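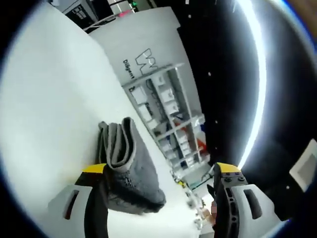
What Is a Physical Therapist?

A physical therapist is a health worker who helps people move better. People also call this person a PT. You might meet one if you break a leg, have an operation, or were born with muscles that are very stiff or very weak.

On your first visit the PT will ask what hurts and what is hard for you to do. Then they will watch you walk, bend, reach, or stand on one foot. They may measure how far your knee or elbow can bend. None of this is a test you can fail.
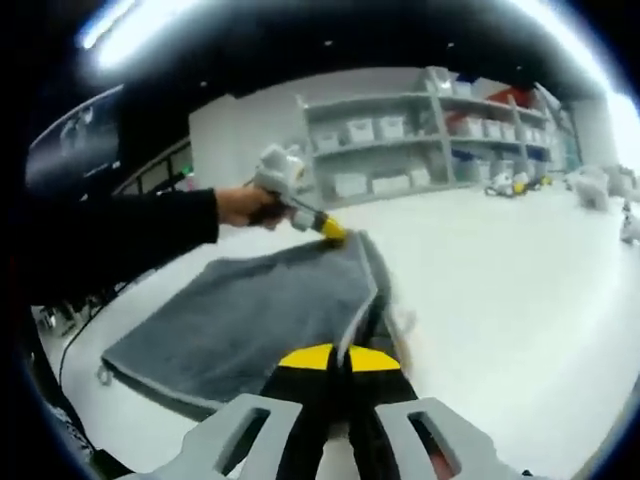

After that, the PT makes a plan. Most plans have exercises in them. Some exercises stretch your muscles and some make them stronger. For younger children they often look like games, such as throwing a ball while standing on a cushion.

You will get exercises to do at home too. Muscles change slowly, so you may do the same ones for weeks. Your muscles might feel tired afterward. If something gives you a sharp pain, stop and tell a grown-up.

Words to know

Joint: a place where 2 bones meet, like your knee.
Balance: being able to stay steady without falling.
Muscle: a part of the body that pulls on bones to move them.

Written by Selma Dimitrov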